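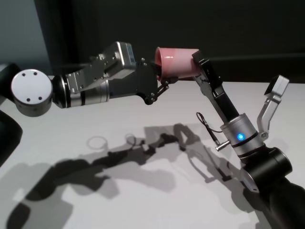
The Vovasby mill opens its doors once a year, in February, when the parking lot is a skating rink and the free coffee looks its best. I got there at 9 with Nusrat Sivakumar, who had promised me towels at cost.

Trummer has woven table linen and dish towels in this building for 100 years, going by the banner over the loading dock. The tour takes 30 minutes and starts in the **yarn store**, which smells like a wet sheep in a new car. Our guide, Benedikt Brunner, shouted the whole way through, including in the stairwell, where it was perfectly quiet.

The weaving hall is the reason to go. You feel the looms in your teeth. Benedikt explained the difference between a huck weave and a waffle weave, and I caught the word "waffle."

Dyeing was closed to visitors – something about a drain – so we got a longer stop in finishing, where two women hemmed napkins faster than I can fold one.

The shop is at the exit, naturally. Seconds are in the bins by the door, and the good ones go early. Nusrat bought six towels. I bought a tablecloth for a table I don't own.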